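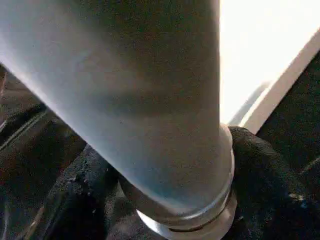 Dranov

Grey tubes and black cloth

The sorting table at the Lerkavville hall was mostly bedding this month, but the question I was asked most often was what to do with hard things that arrive wrapped in soft ones. A grey cylinder with a metal collar, bundled in dark cloth, is typical of what comes in. People move house, grab whatever is nearest for padding, and the whole lot goes into one bag.

Please unwrap before you bring things in if you can. We have two separate routes now. Fabric goes to Clollis, who take it by weight, and metal or mixed items go on the shelves at the back of the hall. If a bag has both in it, someone has to empty it by hand, and last month that was 100 bags out of almost 200.

Black fabric is the awkward one. It picks up lint from everything it touches and shows all of it. Clollis will still take it with lint on, so there is no need to spend an evening with a roller. If you want to keep the cloth yourself, shake it outside, turn it inside out and wash it with other dark things on a cool setting. Leave towels out of that load. Bobbles can be taken off with a fabric comb once it is dry. Pull the cloth flat and work in one direction, and go gently near the seams.

For polished metal edges, a soft dry cloth is usually enough. Fingermarks come off with warm water and a drop of washing-up liquid, then dry straight away. Don't use scouring pads, and don't use fleece that has been on the floor, as grit caught in the pile will scratch. Matt grey finishes mark easily too, so wipe them with a damp cloth and skip the polish.

If you need padding for a move, the Ghasemi shop has offered us clean offcuts. They are in the crate by the side door, free, up to 5 pieces each. Old pillowcases work just as well for anything long and round. Slide the item in, fold the open end over and tie it with string.

We are open on Tuesday evening as usual. The fabric total for the year so far stands at 3,543 kilos, and the next Clollis van is due in April. Bags for that collection should be tied and left on the left-hand side of the porch.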